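Home Robotics Talk > General > Can anything clear a kitchen counter yet?

Page 1 of 1

brinewater
October 2025
OK so I've been lurking for a while and finally have something to post. I've been teaching myself simulation in the evenings and my whole goal is one chore: clear the counter. No cooking, no dishes, just pick up whatever got left out and put it where it goes. I figured that would be the easy one. Ha!

I ran 800 episodes over the past couple of weeks with a policy I trained on top of the Nerow grasp set. It fully cleared the counter in 61 of them. I know how that sounds, but back in May my number was zero, so I'm kind of thrilled?

My question for people who work with real hardware: is anyone doing this for real, in a house, with junk they didn't pick out ahead of time? Or are we all still at the "one block on a clean table" stage?

tallow_and_twine
Welcome! 61 is great for a first go, don't let anybody tell you different. What does your counter look like, though? "Clear the counter" can mean three mugs or it can mean my house.

brinewater
More like your house, I hope. I have it scatter stuff at random and I don't clean up the overlaps, so things land on top of each other. One of the layouts I keep going back to:
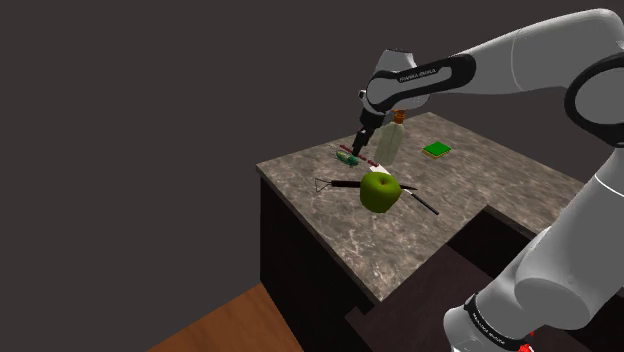

Franka arm in the sim, going in near the skinny red stick. Apple is on top of the knife in this one.

The apple by itself I'd call solved. The knife by itself I get maybe half the time, blades are so flat. Put one on the other and the policy falls apart, it goes for the knife first and sends the apple rolling. I want it to learn "move the top thing, then the bottom thing" without me writing that rule in by hand.

grommet_dad
I'll be the grump. I run a small shop and we've had an arm on a packing cell for a long time. It's wonderful at the one job. I would not let it anywhere near a knife on a counter with my kids in the room, and I don't think sim numbers tell you much about whether it's ready. Friction's wrong, the weights are guesses, and nothing in there is ever sticky. Kitchens are sticky.

brinewater
Fair on sticky! I have no sticky.

pallas77
Gotta disagree with grommet_dad a little. Sim is where you find out your robot doesn't know to move the apple first. You want to learn that on a real knife? We did all our early sorting work at Buretti in sim and yes, the first day on the real arm was ugly, but it was ugly in ways we could fix by dinner. Gripper slip, mostly. The ordering stuff carried over just fine.

grommet_dad
Sorting what, though? Same parts every day?

pallas77
Mixed hardware returns. So not the same every day, but nothing squishy and nothing made of glass. I'll give you that one. The frosted bottle behind the wrist in that picture would make me nervous. One bump with the elbow while you're busy staring at the fingertips and you're sweeping the floor.

tallow_and_twine
That's the part I love about this problem. Everybody watches the fingers. Half of clearing a counter is where the rest of your arm goes while you do it. I knock things over with my own elbow and I've had years of training data.

brinewater, have you tried penalizing contact anywhere above the gripper? Vernness has a short write-up on that with their demo kitchen, it's a good read and they share the settings.

brinewater
I haven't! Reading it tonight. Right now I only check whether items end up in the right bin, so it could be clobbering the bottle every single time and still getting a point for it. Oh no. I need to go look at those 61 again.

kettlewise
Not a robot person, I came over from the Kyei cleaning board because somebody linked this. How does it know what goes where? I see a little green beetle toy on there. In my house that goes back in a kid's room. A green apple goes in the bowl. And I can't even tell if the flat green thing in the back corner is a sponge or a book, and I'm a person.

brinewater
Great question, and for now I cheat. Every object has a label and the label has a bin. In a real kitchen you'd need it to recognize the thing AND know your house's rules.

grommet_dad
See, that's my whole point in two sentences. Picking up is one job. Knowing is a different one.

pallas77
Sure, but the knowing part has gotten so much better so fast. Let it ask! "Sponge or book?" I'd happily answer two questions a night if I never had to put away another spatula.

kettlewise
I'd answer ten.

grommet_dad
OK, I'd answer two. Still no knives. brinewater, post your numbers when you've got the contact penalty in, I do want to see them.

brinewater
Will do. Starting a fresh batch of 800 as soon as I've read the Vernness thing.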